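Home | Shop | Help | Stockists | Contact

Bottles, caps and labels: your questions

March 31, 2026
By Yamuna Chacko

Do the bottles come with caps fitted?
Yes. Every bottle in the orange range is sent out with its nozzle and clear cap already on. Spare caps are sold in bags of 30 under part number 2694. Nozzles are sold separately and fit the whole range.

How do I take the cap off?
Hold the bottle by the body and pull the cap straight up. It is a push fit with no thread, so twisting does nothing except wear the rim. If it sticks, run the cap under warm water and dry it before trying again.

Can I store bottles on their side?
For a short while, yes, as long as the nozzle is closed. We lay ours down when we check labels, because the print is easier to read that way. For anything longer than a day, stand them up. The clear cap keeps dust off the nozzle but is not a seal, and it will not hold back a leak. 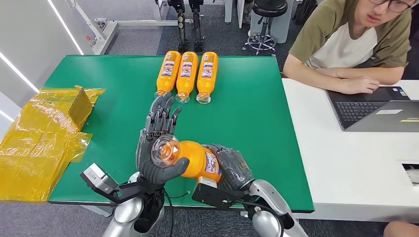

Orange bottles with clear caps, on the green table.

Why is the cap wider than it needs to be?
The flare leaves room for the nozzle and gives you something to grip with gloves on. It does mean the bottles won't sit flush when laid side by side. In a drawer, turn every other one round and you will fit more in.

The label on mine has started to lift. What should I do?
Wipe the bottle with a dry cloth and press the edge down with your thumb. If it lifts again, ask us for a replacement. Please don't tape over the old one, as tape hides the small print. Replacement labels are posted from Varkimstead and usually take 3 working days.

Can I refill them?
Only with the same product. Rinse the bottle and nozzle, leave both to dry overnight with the cap off, then fill to the shoulder. Don't fill to the top.

How many fit in a carton?
The standard carton holds 46, upright, in a single layer. Part cartons are packed with paper.

My cap arrived cracked. Do I have to send the bottle back?
No. Send a photograph to Agathe Langlois in customer orders with your order number and she will post a new cap. If the nozzle is damaged too, mention it in the same message. Orders placed before December are handled by Mohandas Devadiga.

Can the bottles be recycled?
The bottle and the cap can go in with plastics in most areas. Remove the nozzle first. Check with your own council about the nozzle, as the rules differ.

Related questions
Choosing a nozzle size
Reading the small print on your label
Carton sizes and delivery charges
Returning an unopened order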